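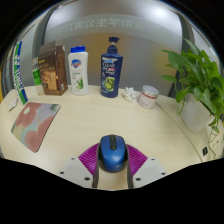
Can I still bring my old seed packets to the Oltport swap if the date on them has passed?

Please do, as long as you write the year on the front so that whoever takes them home knows to sow a few extra.

We had such a lot of messages after the last newsletter (thank you, it was lovely to hear from so many of you who have only just taken on a plot) and most of them were about seed, so I thought I'd go over a few bits while the kettle is on. Parsnips are the fussy ones, and I wouldn't pass on anything but this year's, but tomatoes and beans will often come up quite happily after several years in a biscuit tin, provided the tin has been somewhere cool. If you're unsure of a packet, put ten on a damp piece of kitchen paper, fold it over and leave it on a windowsill for a week or so – you'll soon see what you've got!

The swap will be in the Duvier Rooms again, in October, same as last year, with the tables along the wall by the hatch. We have 900 small paper envelopes left over from the spring order, so there's no need to buy any, and if you are saving your own beans please let them go properly crisp on the plant before you shell them. Last time we had a whole bag go mouldy, which was a great pity as they were the purple climbing ones everybody had been asking after.

One more thing while I remember. The Stalletti squash that did so well on the bottom plots will cross with nearly any other squash nearby, so seed from those is a bit of a lucky dip. I grew some on myself and got 40 pale, warty things that made very decent soup, and I'd happily do it again, but do mark the envelope "mixed" so it's fair on the next person.

Spare pots are still welcome by the shed door, washed if you can manage it.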